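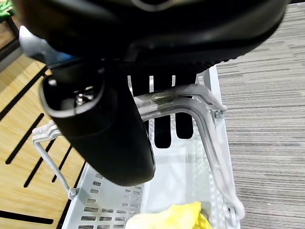
手首カメラとグリッパの見比べメモ
2022年9月14日

水切りかごの課題、ようやく手をつけました。8月にTukikのハンドで途中まで進めて、そのまま放ってあったやつです。今回はハンドをZokholmの黒いほうに付け替えて、手首カメラの画角も含めてもう一回見直し。アームとコントローラは前と同じなので、違いが出たらだいたいハンドかカメラのせい、ということにしておきます(乱暴だけど)。

課題そのものは単純で、白い水切りかごに入れた黄色い布をつまんで外に出すだけ。布は柔らかいし色は目立つし、楽勝だと思って選んだのに、かごのほうが曲者でした。灰色の針金の取っ手が右半分にアーチ状にかかっていて、ここをどうよけるかで半日つぶれた感じです。

設定の控え
・ハンド:Zokholm(前回はTukik)
・カメラ:Nunilexの小さいやつ、手首に固定
・接近速度:毎秒60mmから始めて、途中で50mmに落とした
・露光などは8月のまま、いじっていない
・ログの通し番号は732から

まず画角の話から。Zokholmは本体がでかい!手首カメラの絵だと上のほうがほぼ横幅いっぱい真っ黒です。Tukikのときはもう少し向こうが見えていたと思うんですが、比べようと思って8月のログを開いたら取り付け角度を書いていなくて、自分に腹が立ちました。今日からはちゃんと書きます。書くと言いながら、さっき角度計を戻してしまったのでこれからまた取りに行きます。

黒いものが多いのも地味に困ります。円筒形の指のハウジングが真ん中あたりまで垂れてきていて、その右に溝の入った指パッドがあって、パッドの縦の溝とかごの白い桟がちょうど並んで縞々になるんですよね。人間が見れば「ああ、指と桟だな」で済むところを、うちのエッジ検出はこれを全部まとめてかごの壁だと思い込む。デバッグ表示で壁が指のところまで伸びているのを見て、しばらく座標変換を疑ってしまいました。変換は無実。指の領域をマスクしたら普通に直りました。

マスクは手描きです。Zokholm用に一枚、指を開いた状態で描いただけなので、閉じるとずれます。開度に合わせて切り替えるか、CADから投影して作るかはまだ決めていません。CADのほうがきれいだけど、ハウジングの先の丸みまで合うかどうか。誰か前に似たことをやっていたら教えてください。

次、取っ手との干渉。円筒の先の丸いところが取っ手の横棒とちょうど重なる位置に来ると、カメラからは当たっているのか、手前を通っているだけなのか、さっぱりわかりません。1台のカメラだから当たり前といえば当たり前。手先の力の値と一緒に見ないとだめです。停止のしきい値は手元のスクリプトのいつもの値だと敏感すぎて、何もないところで止まるので少し緩めました。緩めたら今度は棒を押したまま進もうとして、慌てて非常停止。速度を落としたのはこのあとです。

アプローチは二通り試しました。
1. 真上から下ろす。布までは一番近いけれど、取っ手の横棒をまたぐことになるので余裕がない。Zokholmの幅だとかなり怖いです。
2. 左に逃げてから斜めに入る。長い溝が切ってある木の面の上を通って、かごの左の縁を越えていく。こっちは取っ手からは離れるかわりに、左側の細い白い棒に引っかけそうになる。

今のところ2のほうが好きです。白い棒は見た目が細くて深度がスカスカに抜けるので、障害物として箱を手で置きました。箱の余裕を大きめに取ったら経路が見つからなくなって、プランナが300回試して諦めるのを眺めながらコーヒーを飲む、という時間が二度ほど。余裕を削ったら通りました。削った値は設定ファイルのコメントに書いてあります。

背景の話も少し。右側の灰色の絨毯、細かい横縞なので特徴点がわんさか出ます。位置合わせには便利かと思ったのに、似たような縞ばかりで対応がずれる。木の面のほうの黒い溝のほうがよほど頼りになりました。平行に近い線が何本もあるので向きを出しやすいです。次は絨毯側の特徴点を捨てて、溝とかごの縁だけで合わせてみるつもり。

布の検出は色だけで十分でした。黄色、えらい。ただ灰色の棒の近くにある影のひだが抜けて、領域の重心が左に寄ります。つまむ点を重心で決めているとちょっと損をするので、領域のいちばん上の盛り上がりを狙うように変える予定です。かごの底のつるっとしたところの照り返しは、今の露光なら悪さをしていません。

ハンドの好みで言うと、つかむ力の調整はZokholmのほうが細かくて気持ちいいです。ケーブルの取り回しはTukikの勝ち。Stojanović製の変換プレートを挟むとさらに手先が長くなるので、狭いところの課題が続くなら直付けの金具を作ったほうがよさそう。図面は途中まで描いて共有に置きました。穴の位置は未確認なので、まだ加工に出さないでください。

次にやること
・カメラの取り付け角度を測って、このページに追記
・指を閉じた状態のマスク
・Tukikに戻して、同じかご、同じ経路の2番で撮り直し
・力のしきい値をハンドごとに分けて保存

ハンドは付けたままにしてあります。触る人はコントローラの先端負荷の設定がZokholm用になっているか、先に見てください。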